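Prerkum pulls simulation results after collision fault in bathroom task

December 17, 2020

Robot software developer Prerkum has withdrawn a set of simulation results after an internal review found that a collision check had been switched off during part of the testing. No hardware was involved and there were no injuries.

The affected runs come from Barta, the company's household task suite, in which a simulated arm mounted on a table handles small items in furnished rooms. The fault was confined to the bathroom room set, where the arm works next to a toilet and places or removes objects on the tank lid. Results from the kitchen and hallway sets stand as published.

According to the review, a settings file changed in April told the motion planner to ignore contact between the lower arm joints and fixed objects in the room. The physics engine still recorded the contacts, but the scoring script did not read that log. A run in which the elbow passed through the edge of the tank lid could therefore be scored as a success as long as the item ended up in the right place.
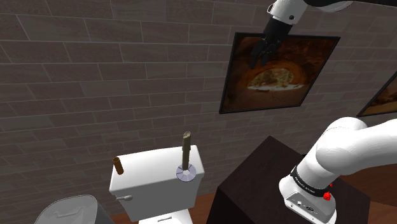 Out of 3000 scored runs in the set, 9 were found to contain contact forces high enough to crack a ceramic lid or trip the protective stop on a real arm. In 2 of those the gripper was also driven into the wall during the return move.

The error came to light when Rhea Lacson, a test engineer at Prerkum, compared joint torque records with the score sheet and found peaks that did not match any planned contact. She reported the mismatch to Florante Fajardo, who heads the simulation group. Fajardo stopped all bathroom runs the same day.

"The planner did what the file told it to do," Fajardo said. "The scoring should have caught it and it was not set up to."

Sanerden, which licenses the suite for training its own arm controllers, said it had not moved any controller trained on the affected data to a physical machine. Kristine Talavera, safety lead at Sanerden, said the company would wait for corrected results before resuming work on the bathroom tasks.

Prerkum has restored the original planner settings and locked the file against edits without a second sign-off. The scoring script now fails any run with unplanned contact above the torque limit. The full set is being rerun, and the new figures will be posted under a separate version number. Users holding the old files are asked to delete them.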